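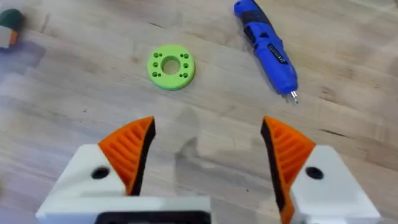
NOTICE TO TENANTS OF THE LONO BUILDING
Concerning the Green Ring

1. The Office of Common Rooms has been asked to set down, for the information of all tenants, the circumstances in which a green ring came into its keeping, and the steps taken since. This notice replaces the one posted by the mailboxes in August, which contained errors and was written on.

2. The ring is flat and lime green. It was left on the table in the repair room on the second floor, together with a blue cordless screwdriver. The screwdriver belongs to the building and is signed for at the desk. The ring does not belong to the building. It does not appear in the inventory, which lists 3000 items, including the spare hinges and the bell.

3. Under the house rules, any part left on the repair table is held for 30 days. The tenant who had last signed for the screwdriver was written to and replied that she had used it to tighten a shelf, that the ring was there when she came in, and that she had worked around it. The tenant before her said the same. The tenant before him has moved to Prarach and left no address, although a card arrived from him in the spring with a picture of a harbor on it.

4. The Office then wrote to Vindar, the firm that supplied the washing machines. Vindar replied by return mail that the ring was not one of theirs. They added that they had once made a part very like it, in gray, for a model no longer sold, and asked whether we would consider parting with it. The Office declined. It was felt at the time that a thing should not leave the building until it was known what had come loose.

5. Tenants will recall the inspection that followed. Every tap, lamp, blender and window catch in the building was looked at by the Office over a period of 8 evenings. The Office wishes to thank those who gave up their kitchens. A number of faults were found and put right, among them the drip on the fourth floor that had been reported for years. None of these faults called for a ring.

6. During the inspection it became the custom for tenants to bring to the repair room any object they thought might be missing a part. The Office did not arrange this. A clock was brought, and a coffee grinder, and a child's scooter that had never run straight. The ring was tried against each and fitted none. The owners generally stayed on, and as the screwdriver was at hand, the objects were opened and looked into. The clock now keeps time. The scooter still pulls to the left.

7. The Office received five complaints about noise from the repair room during this period. Four were withdrawn when the persons complaining came down to see what was going on. The fifth came from the tenant of the top rear apartment, who had not been seen at a house meeting in many years, and whose letter is kept on file.

8. In that letter the tenant stated that the noise did not trouble him but that the hour did, as he could hear people talking and could not make out the words. He asked that they speak up or stop. He stated further that his late wife had kept a jar of odd parts on the windowsill, that he had carried the jar down to the repair room in the belief that someone might find a use for it, and that he had since regretted it and gone back for it. He could not say whether everything had been in it when he took it up again. He did not know what any of the parts were for. She had known, he wrote, or had said she did.

9. The Office called on him the next day with the ring in an envelope. He held it for some time. He said that it might be hers and that it might not, and that she had liked green. He was told that under the rules he had only to sign for it. He asked what would happen in the repair room if he did.

10. The Office replied that it could not say. The evenings were not a service of the building and had no standing in the rules.

11. He did not sign. He asked instead that the ring be put back on the table, and that he be told what time people came down. Both requests have been granted.

12. Tenants are therefore advised of the following. The holding period for the green ring is extended without limit. It is to stay in the repair room and is not to be used as a coaster. Anyone who believes it belongs to an object in their home may bring that object down in the evening and try it. The screwdriver is to be returned to the desk afterward with its battery charged.

13. The magazine Tak has asked to print a short item about the ring. The request was refused at the tenants' meeting.

14. A chair with arms has been moved from the lobby to the repair room and is reserved for the tenant of the top rear apartment. The lobby will be without a chair until further notice.

Office of Common Rooms
Sep 30, 2024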